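Merner Balcony Solar Kit, 300 W

Item: Merner plug-in panel with Inach micro inverter
Rated output: 300 watts
Weight: 29 pounds, panel only
Warranty: 10 years on the panel, shorter on the inverter (read the card)
Price: $861
Page updated Feb 27, 2024

We went back and forth on whether to carry plug-in solar at all. The pitch you hear everywhere is that you hang a panel on the railing, run a cord to the outlet, and watch your bill melt. We have read a lot of those pitches. Most of them skip the math, and a few skip the law. So this page is longer than it needs to be, and some of it may talk you out of buying.

Start with the number on the box. The 300 watts is what the panel makes under test conditions, with strong light hitting it square on and the cells kept cool. Your balcony is not a test lab. A panel strapped upright to a railing catches the sun at a poor angle for much of the day, and a roof overhang or the building across the street can take a big bite out of what's left. In February, expect little. If your railing faces north, please keep your money.

What does it run? On a good afternoon, a fridge and a router, with the grid filling in the gaps. It won't run a window air conditioner by itself and it won't run anything in a blackout. The Inach inverter shuts off when the grid goes down, as it should. People are surprised by that one more than by anything else, and the kit has come back to us over it. 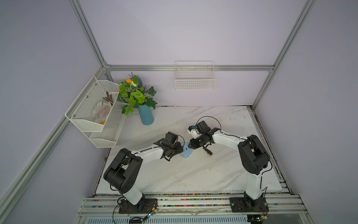

Then there's payback. Merner's own brochure gives a payback figure that we won't repeat, as it assumes you use every bit of power the panel makes the moment it makes it. If you're out at work all day and the apartment is idle, some of that power goes out to the grid, and your utility may pay you nothing for it. Look at your last bill, find the price per kilowatt-hour, and do your own sum. If your rate is low, you could be waiting a very long time.

Ask before you plug in. Rules on small plug-in systems differ by state and by utility, and plenty of them still want an agreement on paper. Your landlord or building may have something to say too. We can't take back a kit that has been mounted, so ask first.

What's in the box: panel, Inach inverter, four railing hooks, safety strap, outdoor power cord. The Breluton app is a free download. It shows output by the hour and needs Wi-Fi. The graphs are pretty – we wouldn't trust them to the last decimal – and a plain plug-in meter will tell you much the same thing.

What's not in the box: a ground stand, a battery, or a longer cord. Don't use an indoor extension cord. The hooks fit square and round metal railings. They do not fit glass or wide wood rails, whatever the drawing on the carton suggests.

How it compares: the Opoku kit we also sell is cheaper and lighter, with thinner hooks and a shorter warranty. We like the Merner hooks better. Whether they're worth the difference depends on how windy your balcony gets.

Ships by ground only. Check the glass before you sign for it.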